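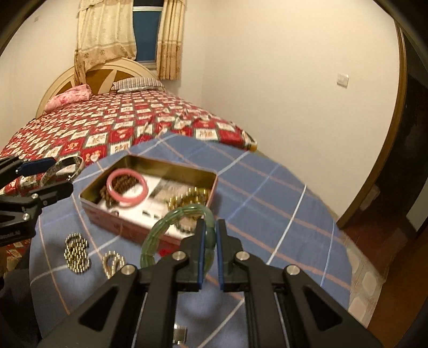
十一月，下午，Asholm 组笔记，Mehwish Mohmand 记。今天处理“取环放盒”任务的标注规则，起因是 Drasdale 训练出来的策略在夹持环形件时姿态摇摆不定，同一个环有时竖着夹，有时压平了夹。回头查示教数据，发现标注里只有“夹持/未夹持”，没有记录环面的朝向。像绿色分节手镯这一类，环面竖立在钳口之间，铁盒里的首饰从环孔里透出来，分割网络很容易把环孔内的像素一并划给手镯。左侧夹爪同时竖着夹住一只透明带银色的镯子，两只都属于“竖夹”，但旧表里没有这个字段，双臂的状态也共用一列，所以两边根本分不开。

改动如下，已经写进 Borico 的标注模板：
左右夹爪各占一列，不再合并。
每列增加环面朝向，取值为竖夹、平夹、斜夹、无法判断。
环孔内的像素一律归背景，背后是什么物体就标什么物体，不得归给手镯。
环被钳口遮住的一段不补画，掩膜断开就让它断开。
珠串类不填环面朝向，填“软件”（柔软件，别和程序混了，Rosalba 建议改叫“柔性件”，下一版改）。

上午先拿旧规则重标了一段，作为对照。该段长 1015 帧，Rosalba Mazza 标一遍，我标一遍，互相不看。分歧集中在三处：环进入钳口的瞬间、环孔压在其他首饰上的时候、钳口刚张开的时候。第一处是定义问题。Rosalba 以指垫接触为起点，我以钳口停止闭合为起点，所以她的起始帧总比我早。讨论后采用她的定义，理由是策略网络需要在接触之前就开始减速，起点标晚了，减速段会被算进“空闭合”。指垫是平的，颜色也和爪体分得开，接触大多能直接看出来；看不出来的填“无法判断”，不要用前后帧去推。

第二处用新规则重做之后基本一致，剩下的分歧在玻璃质地的半透明件上。边缘浅色部分和背景接近，Rosalba 习惯沿外轮廓画，我习惯沿高光画。暂定沿外轮廓，高光不作为边界依据。透明件单独留一个标志位，训练时可以降权。

第三处没有解决。钳口张开后，环可能还靠在一侧指垫上，到底算不算已释放，两个人各有说法。Kárason 那份旧文档写的是“物体不再随夹爪运动”，听起来清楚，落到单帧上没法判。先按 Kárason 的写法执行，允许看前后各 2 帧。其他字段仍然只看当前帧。

铁盒的问题。盒内后壁是暗金色，会反光，金色珠饰又堆在右壁边上，深度图在这一带有空洞。之前 Drasdale 的预处理会用邻域均值补洞，补完以后盒壁和珠饰连成一块，抓取点有时落到盒沿上。今天把补洞关掉，空洞保留为无效值，让后面的抓取点采样自己跳过。离线跑了一遍，落在盒沿上的抓取点明显减少，但珠饰堆上的候选点也跟着变稀。两者怎么取舍还没有结论，先记下来，等真机测试再说。盒底那张白色印刷纸也要留意，纸上有深色小块，检测器偶尔会报成小件。处理办法是给盒底加一个平面拟合，贴在平面上的检测结果降分，不直接删除，免得把真正平放的小环也删掉。

格子桌布目前影响不大。特征跟踪反而在桌布上最稳，条纹交叉处角点多。床罩上的拼布花纹就麻烦一些，图案重复，回环检测有误匹配。Rosalba 的意思是把远处特征全部屏蔽，只用桌面以内的。我不太赞成，夹爪贴近铁盒时桌布会被遮去不少，远处特征全关掉以后容易丢位姿。折中：远处特征保留，但不参与回环，只参与帧间跟踪。这个改动在 Borico 里是一个开关，默认关闭，跑实验的人自己打开，并在日志里写明。

夹爪标定。四颗铰点螺钉露在外面，位置固定，拿来做爪体坐标系的检查点很方便。以前只在开机时标一次，现在改为每段录制的首尾各检查一次，重投影误差超限就把整段退回。阈值暂时沿用 Kárason 的，没有重新推导。另外，鱼眼边缘畸变大，靠近画面角上的检查点权重要调低，调多少由 Rosalba 去试。

一个疏漏：左右夹爪的时间戳来自各自的时钟，对齐脚本默认以右爪为准，左爪做线性插值。开合量可以插，朝向标签不能插，脚本却把标签当数值处理，结果出现了“竖夹”和“平夹”之间的小数。难怪 Drasdale 的损失曲线上有一段说不清的平台。已改成取最近邻，旧数据要重新导出。受影响的是 Asholm 的 2 个批次，名字已经写在共享表的备注栏里，重新导出之前不要拿去训练。

和指导课有关的部分：中期汇报只讲标注规则和深度补洞，时间戳的事放在附录。Rosalba 画规则对照图，我整理一致性数据。汇报里不放真机成功率，现在的数字是用旧标签训出来的，没有参考价值。

待办：
“软件”改名“柔性件”，同步修改模板、导出脚本和说明文档。
释放判定再各自重标一遍，把分歧帧截出来贴到下一页。
旧批次重新导出，Mehwish 负责，导出后由 Rosalba 抽查左爪那一列。
盒底平面拟合在铁盒斜放时是否稳定，未测。
补洞开关两种状态各训一个模型，除此之外配置完全相同，随机种子写进日志。

傍晚补记：重新导出已经启动，跑到一半磁盘满了，清掉 Drasdale 的旧缓存后重跑。缓存目录以后不要放在数据盘上。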